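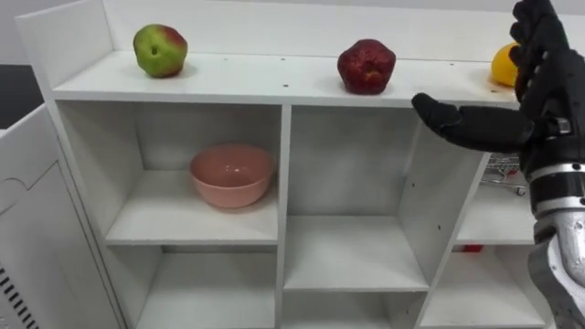 **To:** Landholm program office
**From:** Plinasix, manipulation software group
**Date:** 8th October
**Re:** Progress on Leter (grasp planning and arm control), second report

You asked last time for a report that could be read without one of us standing next to you. We have tried. There is one section on inverse kinematics and it has been kept short.

### Where we are against the plan

The June plan had five work items for this period. Two are finished, two are running, and one has been moved, for reasons given under "Slipped" below.

| Item | Status |
|---|---|
| Object detection on light backgrounds | Finished |
| Hand-eye calibration tool | Finished |
| Grasp planner for the five-fingered hand | Running |
| Recovery behavior after a failed grasp | Running |
| Placing into compartments | Moved to next period |

### Perception

The detector now handles the shelf unit. White objects with white panels behind more white panels were hard on the old depth pipeline, which liked to report the back of a compartment as being somewhere in the next room. We replaced the plane-fitting step with one that takes the known dimensions of the unit as a starting guess and only corrects them. It is less general than what we had. It also works, so we have decided to be at peace with that.

Fruit is going well. The class labels for apples were merged into a single "apple" class with color as a separate attribute, after the detector spent a week treating a green apple with a red blush as two overlapping objects and planning a grasp for each of them. The planner dutifully produced both grasps. One was not physically possible for a hand with bones or without them.

Thin wire objects are still poor. The toy shopping cart comes back from the depth step as a few floating fragments and a confident guess that the compartment is free. For now, the world model pads anything labeled "cart" with a solid box, so the arm stays clear of it.

### Occlusion

The largest single change this period is in how the world model treats things it can no longer see. The head camera looks past the robot's own hand, and the hand is large. In the old version, an object covered by the fingers was dropped from the model the moment its confidence fell below the threshold. The planner would then cheerfully route the arm through the place where the lemon had been.

Objects now persist. When the arm's own geometry, projected into the camera, explains why something has disappeared, the object keeps its last pose and its uncertainty grows slowly. When nothing explains it, the object is dropped after 30 missed updates. We expect to argue about that number again. It began as 20, which was too impatient whenever the arm paused to think.

The self-projection uses the joint encoders and the calibration from the new tool, so a bad calibration now does damage in two places. The tool therefore refuses to save a result it doesn't like. This has made it the least popular piece of software in the group and probably the most useful.

### Grasp planning

The planner proposes a hand pose and a finger closing order together. Earlier it chose the pose first and left the fingers to sort themselves out, and they tended to do so by nudging round objects toward the wall.

For fruit on the shelf top, the preferred solution brings the upper fingers over the object and curls the lower ones in around the side. The back panel is treated as a hard obstacle for the fingertips.

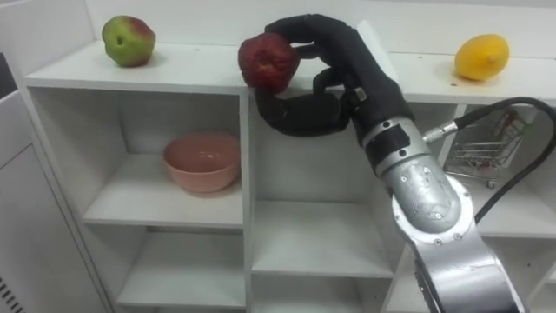 *Red apple in the hand at the top of the shelf unit, green apple and lemon to either side.*

Neighboring objects enter the cost as soft obstacles, with a penalty that rises as the predicted sweep of the fingers gets closer. This gives sensible approaches when the fruit is well spaced. When it is crowded, the planner becomes very polite and proposes nothing at all. A timeout with a less fussy fallback is written but hasn't been merged.

Arm motion (this is the kinematics section): we seed the solver from the previous solution, limit how far the elbow may wander between waypoints, and reject plans that end near a joint limit. The elbow no longer takes the scenic route.

The external cable at the wrist is now part of the collision model as a fat, pessimistic capsule. It rules out some wrist rotations that would probably be fine. We can live with losing those.

### Slipped

Placing into compartments was due this period and is not done. Picking took longer than planned, and the placing code depends on the same in-hand pose estimate that picking only started to provide recently. Starting earlier would have meant building on a number we knew to be wrong, and we have already had that experience with calibration.

The interface to the Balogh scheduler is also behind, although it was never on your list. Their message format changed and our adapter accepts the new one without complaint, then ignores half the fields. We would have preferred a crash.

### Next period

- Merge the fallback for crowded shelves.
- Finish recovery after a failed grasp, starting with the case where the object has rolled but is still in view.
- Place a held object into a chosen compartment, beginning with the empty ones.
- Replace the solid box around wire objects with something less embarrassing.
- Fix the Balogh adapter so that it complains.

### Money and requests

Spending is in line with the June plan. Compute came in under, travel came in over, and the two have more or less forgiven each other. We are not asking for more.

We would like your agreement to move placing into the next period without changing the end date. We would also like a decision on whether the written acceptance test should include wire objects. Our preference is yes, but at the end of the test, where they can't ruin anyone's morning.

Logs and planner traces are in the shared project folder under "Leter". The folder called "old_final" is neither.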